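サポートチケット 1267
件名:右アームのグリッパーが小物部品の把持前に停止する
製品:Hutus 双腕ワークセル(評価貸出機)
依頼元:Dendcombe 設備評価課 Orhun Ağca
担当:Zoston サポート窓口 Mechthild Fuchs
受付:2018年6月
状態:経過観察

■ 依頼内容(Ağca)
貸出機で配管小物の仕分けを試しています。台上に置いた継手やナットをトレイに移すだけの作業ですが、右アームが部品の手前で止まり、エラー115が出ます。左アームでは出ません。再起動すると消えますが、しばらく動かすとまた出ます。購入可否の報告書を6月中に出す必要があるため、早めの回答をお願いします。

当方で確認したことは次のとおりです。
・非常停止ボタンの解除、主電源の入れ直し:変化なし
・グリッパー単体の開閉(手動モード):正常
・部品を置かずに同じ動作を再生:エラーなし
・速度を初期値に戻して再生:エラーあり

作業時のセルの状態を添付します。

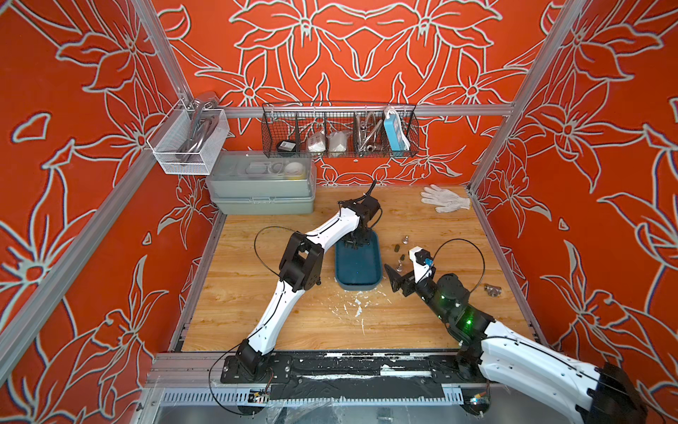 部品の種類は日によって変えています。ボルトのように背の高いものでも、ナットのように低いものでも停止しました。トレイの位置は初日から変えていません。壁の柄が認識に影響するかどうかも、わかれば教えてください。

■ 回答1(Fuchs)
ご連絡ありがとうございます。エラー115は、下降中の手首に設定値を超える負荷がかかったときに出る保護停止です。グリッパーの故障を示すものではありません。考えられる原因は、台面高さの設定ずれ、手首まわりのケーブルの引っ張り、工具重量の設定違いです。

今回の動作は教示した位置の再生で、カメラ認識を使っていません。壁の柄は関係しないとお考えください。

次の順で確認をお願いします。
1. 設定画面の「工具」で、右アームの工具番号が4になっているか
2. 手首を左右いっぱいに回したとき、ケーブルの輪が突っ張らないか
3. 台面高さの再測定(取扱説明書の「台面合わせ」)

1で番号が違っていた場合は、直したあと必ず3も行ってください。ログは停止直後のものを書き出して、このチケットに添付してください。

■ 返信(Ağca)
1は違っていました。右だけ工具番号が初期値のままです。設置時にSarıgülの作業員の方が左右とも設定したと聞いていましたが、右は保存されていなかったようです。
2は問題ありません。可動範囲の端でも余裕があります。
3も実施しました。右アームの台面高さは、元の設定より13 mm低い値になりました。

修正後に同じプログラムを再生したところ、エラーは出ていません。ただ、トレイの上辺近くに部品を置く動作で、手首がいったん止まってから下りることがあります。エラー表示はありません。ログと写真を追加します。

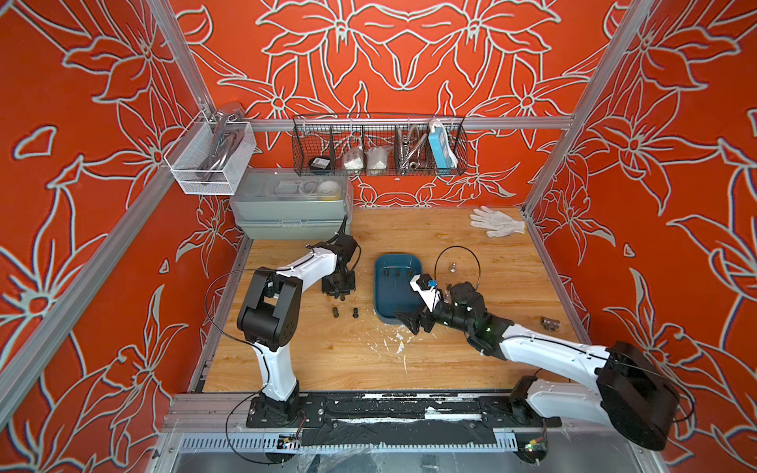
添付2:トレイ上の右アーム。トレイ内に小物部品3点。

■ 回答2(Fuchs)
ログを確認しました。設定変更後、保護停止の記録はありません。

一時停止は、左右のアームの干渉回避による待機です。トレイ上は共有領域に設定されていて、片方が領域内にいる間、もう片方は手前で待ちます。ログでは、左アームが領域を出た信号が遅れて届いていました。プログラム上、左アームの退避点が領域の境界に近すぎるためです。退避点を収納箱側へずらして再教示してください。干渉回避そのものは解除しないでください。

台面高さの差については、工具長の設定違いでほぼ説明がつきます。台の取り付けを調整する必要はありません。

■ 返信(Ağca)
退避点を変更しました。待機はなくなりました。
評価報告書に書くため、2点確認させてください。
・工具番号の保存漏れは、画面に警告が出ないのでしょうか。
・トレイを別の寸法のものに替えた場合、共有領域は自動で変わりますか。

■ 回答3(Fuchs)
現行版では、工具番号が初期値のままでも警告は出ません。改善要望として開発に登録しました。対応時期は未定です。
共有領域は自動では変わりません。トレイを替えたときは、領域の四隅を手動で登録し直してください。

貸出期間中はこのチケットを開いたままにします。エラー115が再発したら、設定を変えずにログを書き出し、ここに返信してください。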